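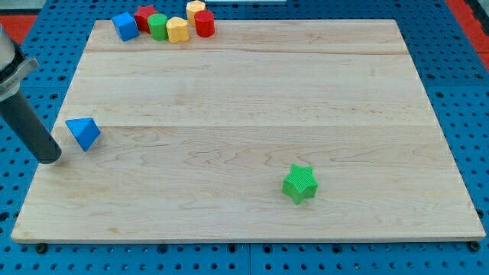
4.2 Rules for the workspace between trials

The second group of rules concerns the state of the workspace at the moment when a trial begins. In the papers we reviewed, this state is often given in one short sentence, for example "the objects were placed randomly on the table", and the reader cannot know what was allowed and what was not. We consider that a laboratory should write down its start conditions in the same way as it writes down the speed limits of the arm. Figure 3 is useful for this discussion. The green star lies alone, with free wood on all sides of it, and a finger can come to it from any direction. The blocks at the far edge of the board are in a different situation: they are packed closely together, and the octagonal one already extends past the edge, onto the pegboard. If both kinds of start are mixed in one series and reported with a single success rate, the number has little meaning.

Figure 3. Shape blocks on the wooden board, with the finger of the gripper over the left part of the board.

We therefore propose that every block receives one of two labels before the arm moves. A block is "free" when the finger can reach every side of it without touching another block. In all other cases it is "crowded". We first tried a scheme with more labels, suggested by the team in Wembridge, but the operators did not agree with each other often enough, and Gifty Ackah, who supervised the labelling, asked us to return to the simple form. The label is written by the operator and not by the software. We know that this costs time.

The next rule is about the boundary. For us, the working area is the upper surface of the board and nothing else. A block that stands partly over the edge is recorded as "on the boundary", and a block that rests fully on the table is recorded as "outside". Neither may be chosen as the target of a trial, but both stay where they are until the end of the series, unless they block the path of the arm. This point was discussed for a long time. Rhydian Watkins argued that the operator should put such blocks back immediately, as it is done at Addo. Our answer is that each entry of a hand into the cell requires a stop of the arm, a confirmation and a new start, and that people become careless when they must do this too often. In the April series, one operator had to enter the cell 27 times in a single shift. After this shift we changed the rule.

When an entry is necessary, the order of steps is fixed. The operator presses the stop, waits until the status light changes, says aloud "entering", and only then opens the gate. The arm is not to be paused from the Didix program alone, as a pause in the program can be released by another user on the network. After leaving the cell, the operator waits 5 seconds before the restart. Bernice Tetteh has remarked that this delay has no technical basis, and she is right. We keep it for the reason that it gives a second person the time to object.

The last rule of this group deals with height. Before the first contact in each series, the finger is brought above the bare surface of the board, and the distance is checked with a gauge at two points, one near the front edge and one near the far edge. Wood moves a little with the humidity of the room, and a value that was correct in one season can be wrong in the next. If the two readings differ by more than 2 millimetres, the series does not start and the board is fixed again. The readings are kept together with the trial data, so that a later reader can see them. At Madus the check was made only once per week, and Nivaldo Macedo found afterwards that part of the data had to be rejected.

We do not claim that these rules are complete. They say nothing about lighting, which we treat in Section 4.3, and they were written for rigid blocks of small size. For soft or very light objects the difference between free and crowded would need another definition, and we did not test one. The full text of the rules, in the version of Friday, January 11, 2019, is given in Appendix B, together with the log sheet prepared by Lucyna Czerwiński.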